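Ticket 523: Pickup reminders arriving a day early
Product: Skitaritz (waste and recycling calendar)
Status: Resolved
Priority: Normal
Opened: 07/03/2024

Reported problem
Reminders for yellow bin collections go out one day before they should. The customer, Brulus, manages 863 households on the Dradex route. Green and blue bin reminders arrive on the correct evening. The calendar page in the browser shows the right dates for all three colors. Only the text messages are wrong.

Steps already tried by customer
Logged out and back in. Removed the yellow schedule and added it again. Changed the reminder time from 6 PM to 8 PM. The message then came at 8 PM, still a day early.
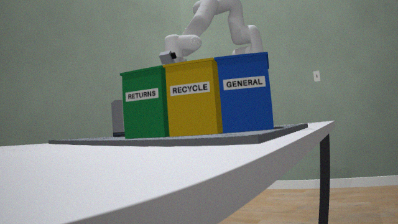
Green, yellow and blue bins

Log

Entry 1
Checked the account time zone. It is set correctly. Sent a test message to the support phone for each color. Green and blue correct, yellow early. Problem reproduced.

Entry 2
Exported the schedule. The yellow rows have an offset of 2 days in the reminder column. The other rows have 1. The customer did not set this and the field is not shown on the settings page.

Entry 3
The yellow schedule was imported from a Yap file in May. The import reads the "notice" column as the offset. Deleting the schedule in the browser does not clear the stored offset, so it came back when the customer added the schedule again.

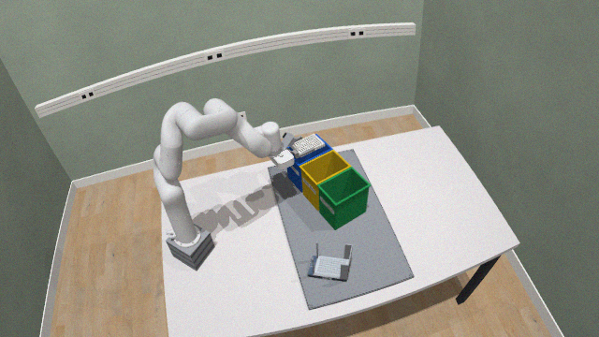 Posted by: Skitaritz Support Desk
Filed under: Reminders, Imports

Entry 4
Cleared the stored offset on the account and rebuilt the message queue. The queue had 517 yellow reminders waiting. All of them moved to the correct evening. Sent another test for each color and all three were right.

Entry 5
Customer asked if households need to sign up again. They do not. Phone numbers and language settings were not changed.

Entry 6
Customer confirmed the next yellow reminder came on time. Closing.

Workaround for other accounts
Before importing a Yap file, delete the "notice" column or set every row to 1. If the file is already imported, open a ticket and ask for an offset reset. Do not delete the schedule first.

Related: bug report for the import screen is still open.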